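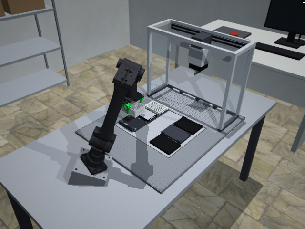

I went to Rellthorpe to watch a robot handle lab plates, and for most of the first morning I watched one that doesn't exist. The Handemton project does the bulk of its work in simulation, on a copy of the small biology lab down the hall. Debora Sala, who runs it, spun the view around on her screen for me like a realtor showing off a kitchen. Her team modeled the arm, naturally, and the white plates with their rows of tiny wells. But they also put in two cardboard boxes on a shelf, a desk with a keyboard, and a stone-pattern floor that I found myself weirdly fond of. I asked if the robot cared about the floor. "It had better not," she said, "and that's why we gave it one."

I had to have that explained twice. The robot learns from camera views of the simulated room, and a learning system will grab hold of anything that helps it guess right, even something silly. Train it in a blank gray void and it can come apart the first time it meets a real wall. So the team gives it clutter, and then keeps changing the clutter. The floor swaps colors, the lamp moves, the shadows swing from one side of the table to the other. What stays the same is the job: pick up a plate, carry it over, set it down square.

None of that is new, as Debora was quick to tell me (she's allergic to the word "breakthrough" and made me cross it out of my notebook). People have been scrambling the look of their simulations for years. The Handemton twist is in what gets scrambled, and when. The usual way is to vary everything a little, all the time, and hope. Her group starts with one fixed, tidy version of the room and lets the robot get decent at it. Then they go looking for the change that hurts it most, add only that change, and let it practice until it stops hurting. Then they look for the next one. They call it the grudge list – and yes, it's called that in the paper too.

Branislav Šindelář keeps the list. He's a soft-spoken guy who used to fix espresso machines, and he has strong feelings about grip. His big surprise was that the lighting hardly bothered the robot at all. What wrecked it was height. Nudge a plate up or down by less than the thickness of a coin and the fingers would close too high, tip the thing, and lose it. He showed me a string of these failures one after another, and I laughed at the first few and then started to feel bad for the arm.

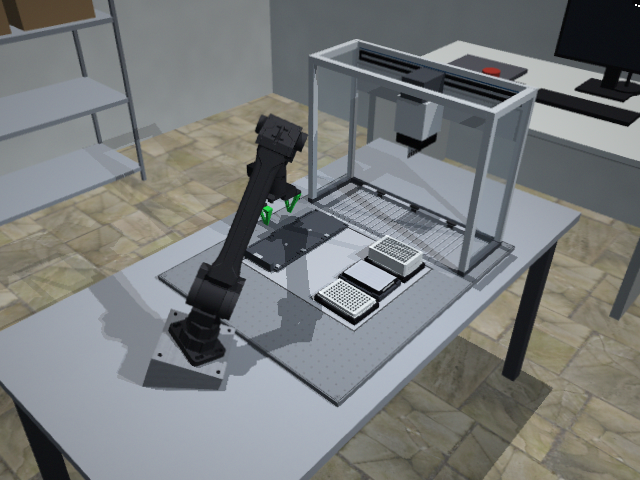
Fingers open above the dark gray plate, in the simulated version of the lab.

I liked being able to stop time in there. Branislav would freeze a run just before the grab, tilt the view, and point to the gap between the green fingertips and whatever was underneath. Try doing that in a real lab! You'd have your head in the way of the arm, and someone would be reaching for the stop button.

On to the numbers, which I promised I'd get right. The team ran a final test of 2,000 simulated transfers, with every item on the grudge list switched on at once and set to nasty. A robot trained the usual way finished 1,086 of them. Debora wouldn't let me print the score for her own method from that test, on the grounds that her robot had practiced on exactly those nasty things and it wasn't a fair fight. The score she did want printed came from the real arm. It got 100 tries with real plates and no extra practice, and the grudge-list version finished 60 more of them than the usual version did.

That's a big gap. It's also a small test, in a single room, with a single kind of arm, and Radoslava Hrnčiar brought that up before I could. She's the biologist whose lab got copied, and she is the project's friendliest skeptic. Her plates usually have something in them. The simulated ones don't, and liquid sloshes, and a sloshed plate can mean a week of work down the sink. "I'd let it carry my empties," she told me. "Ask me about the full ones next year."

Liquid is now at the top of Branislav's list. Simulating it properly is slow, so he's trying a cheap stand-in, a little invisible weight that slides around inside the plate and shoves back whenever the arm stops short. On the afternoon I left, the arm had just dropped one again, and he was rewinding to find out where the weight had gone.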